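Hovero Indness 2 Countertop Water Flosser

The Indness 2 is a corded water flosser for daily cleaning between teeth, along the gum line, and around bridges, implants, and fixed braces. It replaces the first Indness model and uses the same tips.

Pressure is set with a dial on the base. The dial has 10 positions and can be turned while the unit is running. New users should start at position 2 and increase it over the first week. The pump stops when the handle is returned to its cradle.

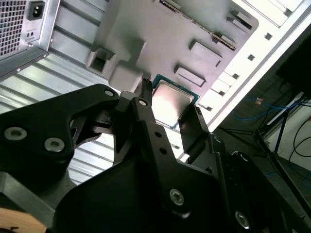
CPU beside the gray panel of an open desktop case

In the box: base unit, reservoir with lid, handle with hose, 2 standard tips, printed guide. The orthodontic tip and the Uchida soft tip are sold separately. Tips from other makers do not lock into the handle and should not be used.

Fill the reservoir with lukewarm water only. Mouthwash may be added up to a ratio of one part to one part water, after which the unit must be run with plain water until the hose is clear. Do not use salt solutions or oils. Empty the reservoir after each use and leave the lid off to dry. 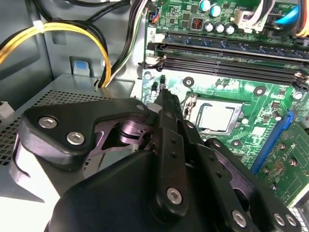 Open computer case, motherboard and processor socket

Reservoir and lid: top rack of dishwasher
Base and handle: wipe with a damp cloth
Tip replacement: every three months
Hose length: 97 cm
Replacement hose: order as Brusasov hose, straight fitting

Ask a dentist before use after oral surgery or during gum treatment. Not for children under six.

Orders for the base unit in white ship from November stock. Gray is out of production.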